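Irnov bottle handling arm with Prestby planning software – review after five months

We run the packing side of a wine and spirits warehouse at Clarkdale. It is mostly mixed dozens for mail order, with some pallet work for restaurants. Last spring the owners bought an Irnov arm and gripper, plus a licence for Prestby, the program used to plan its moves before they are sent to the floor. I look after the packing roster, so this review is more about the work than the engineering.

What we bought it for

Mixed dozens are slow. Every carton is different, and the picker has to lift, turn and place each bottle while reading the order. Our people were doing up to 2000 bottles on a busy Friday, and sore wrists were the main reason for light duties. The arm takes bottles from the infeed tray and places them in the divider. A packer checks the labels, adds the paperwork and closes the carton.

Setting up a new bottle

Each bottle shape is tried in Prestby first. You choose a grip point and an angle, then step through the move on screen. The stock rooms that come with the program look more like somebody's house than a packing floor, but you can swap in your own layout if you have the measurements. Ours took two days to enter.

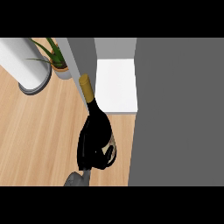 Prestby on screen: a dark wine bottle held upside down by its wide lower body, neck up against the grey.

Standard claret shapes went through without trouble. Burgundy shapes needed a second grip point, and we have given up on flasks and anything with a wax top. Those still go by hand at bench 5.

The software is fine once you learn where things are. Saving a grip under a new name takes too many clicks, and there is no undo after you send a job to the floor. The manual is written for engineers. Two of our packers have become good at it all the same, and they now do the set-ups during the quiet hours before lunch.

What changed for the packers

No jobs were cut, although one casual position was not filled again. The lifting has dropped a lot and people say so. The work is also duller in places. Standing at the outfeed checking labels for a full shift is harder on the head than packing was, so we rotate every 2 hours. I would put that in the roster from the first week. We waited until people complained.

Pay was the other sore point. The two who do set-ups asked for a higher grade and got it in March, which was later than it should have been.

Compared with the Crenshaw

We trialled a Crenshaw unit before this one. It was quicker on plain dozens but needed a technician for every new bottle, and with 200 lines in the catalogue that ruled it out.

Recommended for mixed orders in standard glass. If most of your range is odd shapes, stay with benches for now and spend the money on better trolleys.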